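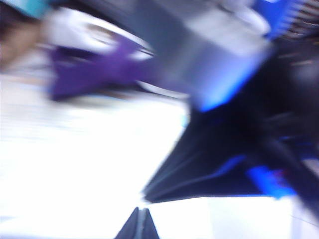

Simone Bastos
December 2023

We're hiring again at Ovon. Three roles this time: one support person, one junior developer, and someone to run our partner accounts. All three are paid, including the trial week. I'll put the details in this thread so I don't have to answer the same email over and over.

Support first. You'd answer tickets from small shops that use Basico, our booking tool. Most of the questions are about refunds and calendar sync. You don't need to code. You do need to write clearly and stay calm with people who are losing money while they wait.

Junior developer. We work in Python and a bit of TypeScript. Send us something you built, even if it's small or half finished. A link is fine. Please don't send a cover letter longer than a page.

Partner accounts. This one is part-time to begin with, and we'll look at the hours again after the first quarter. Some travel. You'd take over from me, and my notes are a mess, so expect a slow first month.
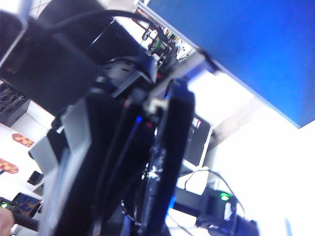
Washington Araújo asked whether remote is OK for all three. Support and developer, yes, as long as you overlap with our mornings. Partner accounts has to be near the office.

Last time we got 1,663 applications for one job and it took us far too long to reply. So we'll close each role at about 100 and read every one. If you don't make it in before that, the form will tell you.

Start date is January for support. The other two can be later if you have notice to work out.

The form is on our jobs page. Salary is listed next to each role.

Comments

Sidra Lashari: Is the junior role open to people changing careers? I finished a bootcamp but my last job was in retail.

Simone Bastos: Yes. Put the retail job on there too.

Rigoberto Bedoya: Applied for support. The form lost my file the first time but it worked on the second try.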